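We use cookies to remember that you have already closed this notice. Accept | Manage preferences

Wanted: one part-time letters editor for the Otisel Gazette

Posted Apr 24, 2026
14 shares | 3 comments

The Otisel Gazette goes out to 2,231 households, most of which have an opinion about the parking on Pomach Street. We need somebody to read those opinions, pick the ones that can be printed, and fix the commas without breaking the spirit.
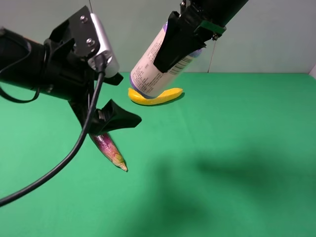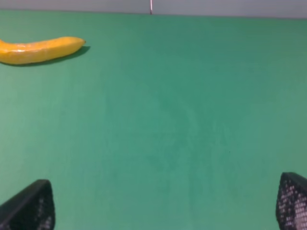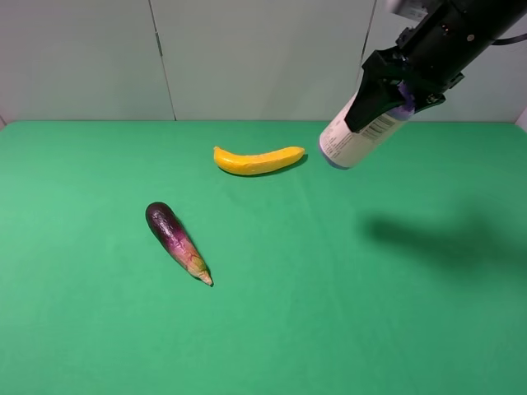 The job is 18 hours a week, starting in June. Mail arrives by email, by post, and through the slot in the front door, sometimes folded into a shape that takes a while to undo. You will sort it, check that the writers exist, and cut each letter to a length its author will consider an insult.

You will also look after the Neagu Corner, our column of local corrections. It began as a small box on page seven and now takes up half of it. Readers love it. The reporters have been asked to stop sending it material.

What we want:

- Clean, plain English, and the patience to find it in other people's sentences.
- A calm phone voice. The same gentleman may call twice about the same semicolon.
- Some idea of what libel is, preferably from reading about it.
- Enough local knowledge to tell the old Clotov bridge from the new Clotov bridge, which is older than you'd think.

A journalism degree is fine and will not be held against you. Experience on a newsletter, a school paper or a very tense neighborhood message board is also fine.

What we offer: hourly pay at the rate printed on the application form, a desk near the radiator, paid vacation, and a free subscription to a paper you will already have read. The radiator is either on or off and takes no requests. Two mornings a week can be worked from home once you know the filing system, or have given up on it.

To apply, send us a page about yourself and one letter to the editor, on any subject, that you would be happy to see cut in half. Please cut it in half and send that too. Applications can be left at the front desk or pushed through the slot with everything else. We reply to everyone, though the parking letters come first.

Get the Gazette's weekly newsletter in your inbox. Unsubscribe at any time.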